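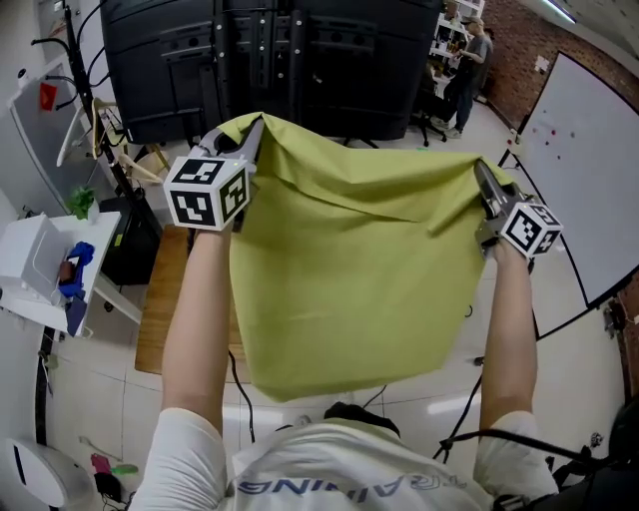 Laundry remains the weakest part of our automation review, and I would ask members to comment before the February summary is circulated. Our position at Curnadier is that folding should not be listed as a task ready for machines. A yellow-green cloth held by its two upper corners, with one gripper on each, represents the easy portion of the work. The cloth hangs in a broad sheet and the corners are known. A towel taken from the bottom of a full basket offers neither advantage, and our housekeeping staff handle 30 of them before the morning break.

Posted by curnadier_facilities
Member, Building Services

----------

Reply from linen_room_8

I agree with the conclusion but would question the emphasis. Finding the corners is difficult, but in our laundry the greater cost is in sorting. Items arrive inside out, knotted together or with a sock caught in a sleeve. A person deals with this without stopping. Any machine offered to us should be assessed from the hamper to the shelf, and the time an attendant spends clearing faults should be charged against it.

----------

Reply from entwistle_ops

I must respectfully disagree with both posts. The Entwistle site has used a feed-and-fold line for flat goods for 3 years. Staff present the leading edge and the line does the rest. It does not sort and was never purchased to sort. If the summary states that folding is not ready, readers will assume that this equipment does not exist.

I would suggest separate entries for flat goods and garments.

----------

Reply from curnadier_facilities

The distinction is accepted. My remarks concerned general-purpose arms in a room shared with people, and the draft should have said so. I will move feed-and-fold lines to the section on fixed equipment.

I would still hold that a line requiring a person to present every edge has automated only part of the chore.

----------

Reply from entwistle_ops

So has a dishwasher. Somebody loads it, and we have it listed as ready.

----------

Reply from nemum_shopfloor

Speaking for the shop-floor members, we see the same pattern with wipes and dust covers. Rigid parts in a tray are picked all night with few stops. Soft covers are still removed and folded by hand at the end of the shift - a job that takes 2 people 8 minutes at our Nemum plant. We have asked suppliers for a demonstration using our own covers, creased and in the condition in which they come off the machine. We have not yet had one.

----------

Reply from linen_room_8

That would be a sensible condition to place in the summary. Warnano applies a similar rule to floor-cleaning machines: the trial is held on the customer's floor with the chairs left where they are.

----------

Reply from curnadier_facilities

Noted, and I have added it to the draft. The laundry section now has separate entries for flat goods, garments and sorting. Members who object to the dishwasher being listed as ready are asked to open a new thread.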